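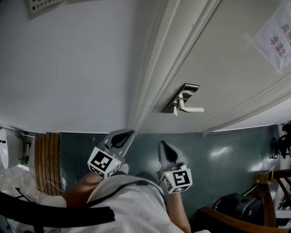
The Door at the End of the Hall

Every workplace has a storeroom, and most of them start out well. There are shelves, a clear path to the back wall and a sign on the door. A few years later the path is gone and the sign is the only part still doing its job.

The storeroom at Barrera, a small furniture importer in Maltau, had reached that stage by May. It measures 145 square feet and held 446 separate items when the staff finally wrote them all down. The list took most of a Tuesday. It included 16 desk fans, two of them still boxed, and a set of curtain rods for windows in a building the company left long ago.

Much of what went wrong there began with the door. A storeroom door usually gets less thought than the one on the front office, yet it is opened by people with their hands full. A lever handle suits the job better than a round knob, because an elbow will work it. The backplate should be screwed down tight and checked twice a year. At Barrera the old knob had come loose, so the door was left standing open, and things were set down just inside it. That was how the path disappeared.

Signs matter too, though less than people hope. A sheet of paper held up with tape will do for a week. In Chinese offices the usual wording is 库房, storeroom, often with 非请勿入 below it, which asks people not to enter unless invited. Wherever the sign is and whatever it says, tape dries out and corners curl. A plastic holder costs little and can be moved when the room changes use.

Floors are the next thing to look at. A glossy floor is easy to mop and shows dust early, but it also throws back the overhead light, and a pale cable lying across it is easy to miss. Run cables along the wall where possible. Where a cable has to cross open floor, a low cover strip is worth buying – pick one in a color that stands out.

Then there are the things that collect near the door without ever going through it. Wooden panels get leaned on the nearest wall. Appliances are parked beside an outlet and stay there. Dromano, a moving firm based in Nalovstead, tells its customers to keep 300 square inches of bare floor on the handle side of any storeroom door, enough to put down one carton while you open up.

Barrera now does this with a square of yellow tape. The fans went to a school sale, the curtain rods went to scrap, and the new lever handle was on by the end of the month. The boxed fans sold first.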